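# 手本の数より、手本の散らばり

学習用の手本は多いほどよい、という考えに私は賛成しない。Trotellで台所作業の手本を集めてきて、そう思うようになった。

昨年の8月までに2000件を集めた。ところが中身を見ると、操作者は2人だけで、物の置き場所もほとんど同じだった。これでは同じ手本を何度も写したのと変わらない。そこで条件を変えながら39件を録り直し、Nasrの学習にはまずそちらを使った。私はこの順番が正しいと考えている。

シミュレーションなら件数はいくらでも増やせる。だからこそ、1件ごとに何を変えたかを書き残すべきだ。記録のない手本は、あとで偏りが見つかっても抜き出せない。

変えるべきものの筆頭は、物の位置である。大理石の台の中央を広く空け、トマトを載せた皿を左の端に、まな板を手前に置けば、左右の腕の受け持ちは自然に分かれる。そればかり集めると、皿が右にある台所で腕は迷う。失敗した手本も捨てずに残したい。件数を競う報告書には載らないが、次に何を録るかを決めるとき、私が最初に開くのは失敗の記録である。

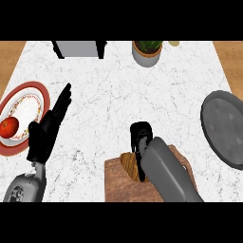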